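A visit to the Nusura training center

The bus from Imari takes 11 minutes and stops outside the main gate. I went in April with the supporters' group, on an open day for the club's youth academy. We were met by Leonie Tanner, who looks after the under-15 and under-17 teams and has worked there for eight years.

The tour started at the outdoor fields. There are three full-size ones, two grass and one artificial. The under-17s were working on corners at the far end, and we watched from behind the rope until they broke for water. The small stand beside field one holds 803 people and is used for reserve matches. Seats are plastic and there is a roof over the back rows only.

From there we went inside to the dressing rooms, the gym and the treatment rooms. The academy moved into this building from the old Leitner ground, and several people in our group remembered standing on the bank there in the rain. Parking is better now - the food is worse.

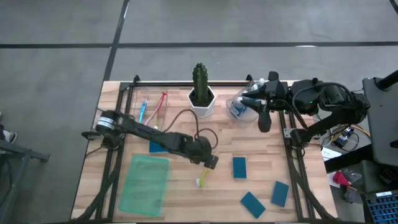
Questions with the coach

Milovan Milošević, the goalkeeping coach, took questions in the canteen before lunch. Most were about Vuko, the young center back who was loaned out in the winter. Milošević said he expects him back for preseason but would not say whether he will start. He also said the academy wants two more goalkeepers in the under-15 group.

Attendance at the last home match was 2556, and someone asked if cheaper youth tickets were planned. Tanner said that was a question for the club office.

We left after lunch. The shop by the gate takes cards only, and last year's away shirts were half price.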